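Trovach two-tier steamer: a few months in

I cook in a narrow kitchen in Lerncombe with 2 working hobs and no patience for gadgets that live in a cupboard. So I'm a bit surprised to be writing this, but I love my Trovach steamer! It came in December and I've used it nearly every evening.

Dumplings are what won me over. I do 18 at a time over both tiers, on squares of baking paper, and they come out soft all the way round with no gluey bottoms. Fish is lovely too (skin side down, a bit of ginger, lid on, go and lay the table).

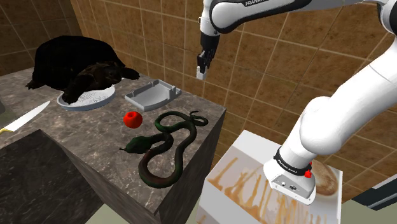 What it's like to clean

Very easy. The tiers come apart with a quarter turn and the base has no fiddly corners. We have hard water round here, so I boil a splash of vinegar in it every couple of weeks and the chalky ring lifts straight off. 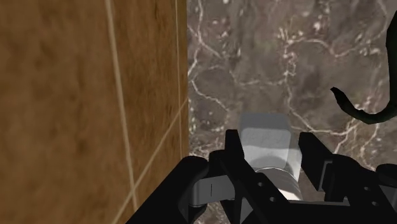

The timer goes up to 90 minutes, and that's plenty for a sponge pudding, though you'll want to top up the water partway through. There's a little spout on the side for this – so much better than lifting everything off and scalding your wrist, as I did with my old Pluvitside.

A few grumbles. The beep is far too loud, the lid drips when you tip it, and the recipe leaflet is useless. I've been working from the Pattinasarany steaming book instead and haven't had a bad supper out of it yet. The custards are my favourite so far.

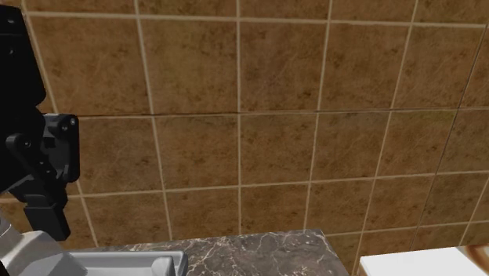 Rice takes some practice. My first go was soup, and I now use a shallower bowl and a lot less water than the leaflet tells you to – much better, and the grains stay separate. Next I want to try bao from scratch, probably with the sticky aubergine filling.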